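From: Kirsty Treloar
To: tondus-users list
Subject: Re: [tondus-users] Jerky demos when leading the arm by hand

Ataahua Tautahi wrote on Monday:
> We have 121 demos now, all of the same job: pick up a board, stand
> it upright, hold it. The ones I did by leading the arm by hand
> are jerky near the grasp. Would you throw them out and start over
> with the remote handles, or mix the two?

Hi Ataahua, and welcome to the list!

Please don't throw anything out yet. When we started at Troltavton I did all of my first demos by hand, and I leaned on the arm so hard that every approach had a wobble in it (my shoulder remembers it well). What helped was moving my grip up closer to the wrist and slowing down for the last little bit before the fingers close. After that I switched to the remote handles for the grasp itself and kept leading by hand for the big, easy moves -- the two sorts trained together just fine for us.

I'd trim the pauses, though. If you stop for a sip of coffee with the fingers shut, the arm will happily learn to stop there too. We set Tondus to cut anything longer than 2 seconds, and that cleaned up a lot.

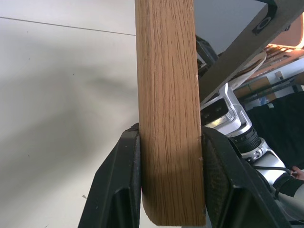
The other thing I'd look at is where along the board you take hold. I used to grab wherever was handy, and the policy ended up dithering between spots. Now I pick one end and stay near it for a whole batch, then change for the next. Try 6 fresh demos that way before you decide about the old ones, and do write back and tell us how it goes. I'm always glad to look at a log if you want to send one over.

Warmly,
Kirsty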